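The bus lane that nobody's bus uses

The head of traffic at Mikerville council has a window over the Postma Road, and she admits she spends more time looking out of it than her job strictly requires. At ten past eight on a grey November morning there are two lanes of cars going nowhere and, to the left of them, a third lane painted a rather handsome red. A single bus goes down it. Then for a while nothing does.

"People ring up and tell me it's empty," she says. "I tell them an empty lane is what a bus needs to get past you. They don't find that as comforting as I do."

From January the red lane will be open to shared cars, meaning any car with at least 2 people in it, between seven and half past nine in the morning. The trial runs for 18 months, from the Dendurau roundabout to the old tram depot, and she has been given the job of explaining it to a town that was still getting used to the paint.

She came to roads by accident, having trained as a drainage engineer. "Water goes where you'd expect it to," she says. "Drivers have opinions."

The council asked for some of those opinions over the summer and got 812 replies. A good many were from people who wanted the lane scrapped, a smaller number wanted it made longer, and one came with a hand-drawn map of a flyover. She has kept the map. The flyover went through a primary school, but she thought the shading was very good.

What most of them wanted to know was who counts as a passenger. A baby does. A dog doesn't, and she has now written to several dog owners to say so. A learner with an instructor is fine. Taxis carrying a fare were already allowed in, and a taxi without one will have to queue with everybody else, a point on which the local drivers have been, in her words, "very full and frank". 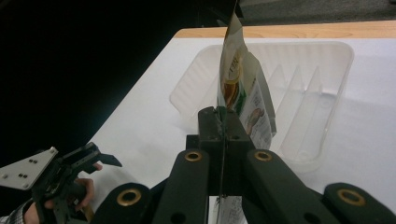 Then there is the matter of checking. The council looked at cameras that can tell how many people are in a car, and then it looked at the price. For the first few weeks there will be staff at the roadside with clipboards, and letters instead of fines. After that it will be fines.

"I'm told somebody will try it with a shop dummy," she says. "If they've gone to the trouble of buckling it in, I'll be sorry to send the letter. But I will send it."

The bus company, Plellau, is less amused. Its worry is that the lane will fill up and its buses will end up back where they started, behind a hatchback. She doesn't brush this off. If the morning run from the roundabout takes more than 15 minutes on a regular basis, the shared cars come out again, and that has been put in writing. Plellau asked for it to be put in writing twice, and it was.

Does she expect people to start giving each other lifts? She takes her time over this one. The sort of person who drives alone, she thinks, mostly likes it that way - the radio, the heater, no one to talk to before nine. A few minutes saved may not be enough to make them put up with a colleague.

"I'd do it," she says, and then thinks again. "It would depend on the colleague."

She gets the bus herself, it should be said, and has done for years. It was late this morning. There were roadworks by the depot, which her own department had approved, and she stood at the stop with everyone else and kept her lanyard inside her coat.

The signs go up in the week before Christmas.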